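Burneo Centre – Tableware Lending Collection
Gallery: Bowls and Serving Pieces
May 2018

The Tableware Lending Collection was established to reduce the number of disposable plates and bowls purchased for functions held at the Burneo Centre. It is available to tenants, community groups and visiting organisations that have booked a room in the building. The collection currently holds 136 pieces, catalogued by Philomena Egan and stored on the ground floor beside the Clurmont Room.

This gallery is intended to help hirers select pieces before submitting a booking form. Entries are grouped by use. Colours may differ slightly from those shown on screen, and hirers who need to match a particular colour are welcome to view the collection in person by appointment.

How the collection is arranged

Pieces are kept in nested stacks according to diameter, with the widest at the base where the shapes allow it. Shallow bowls with broad rims are the exception and are usually placed on top of a deeper bowl, which holds them steady. Hirers are asked to return each stack in the order in which it was received. A card showing the correct order is supplied with every loan.

The Vogler Bequest

A large part of the ceramic holding came to the Centre through the Vogler family, who operated a tearoom in the district for many years. The pieces are plain in style and were chosen for daily use. They may be washed by machine on a normal cycle. Chipped items should be set aside and reported, and should not be returned to the stack.

The Nelley Room set

The Nelley Room has its own set of eight place settings, kept in the cupboard under the window. These are reserved for meetings held in that room and do not form part of the general loan. Groups requiring more than eight settings should request the balance from the main collection at the time of booking.

Loan conditions

Loans are limited to 40 pieces per function unless prior approval has been given. The standard loan period is 4 days, including the day of collection. A replacement charge applies to ceramic items that are lost or broken – paper items are supplied at cost and need not be returned.

Serving bowls for shared tables

Mixed bowls are the most frequently requested items in the collection, particularly for morning teas and informal lunches where guests serve themselves. They are offered in a range of colours so that different dishes can be told apart easily.

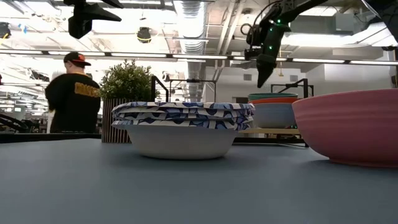
Patterned paper bowls with scalloped rims in blue and white, resting on a plain white bowl. The ridged dusty-pink bowl is suited to salads or bread for a larger table, and the teal-green, orange and pale grey-blue bowls are stacked together on a light wooden platform.

Paper bowls

The paper bowls are recommended for outdoor functions and for children's events. They are intended for dry or cold food. Hirers planning to serve soup or hot dishes should request ceramic bowls.

Care and return

All ceramic pieces should be rinsed, washed and fully dried before they are stacked. Abrasive pads must not be used on coloured glazes. Bowls with ridged outer walls should be cleaned with a soft brush, as food residue can settle in the grooves. Crates are provided for transport within the building and should be carried level. Please do not place crates on the stairs or in front of the lift.

Items may be returned to the ground floor store during office hours. Where a function ends after the office has closed, crates may be left in the kitchen overnight by arrangement.

Additions to the collection

The next review of the collection will take place in January. Suggestions for new pieces are welcome and may be left at reception, marked for the attention of Yichen Bai. Donations of matching sets can be considered, although the Centre is unable to accept single items or glassware at present.

Enquiries about bookings and viewing appointments should be directed to Philomena Egan at the front office.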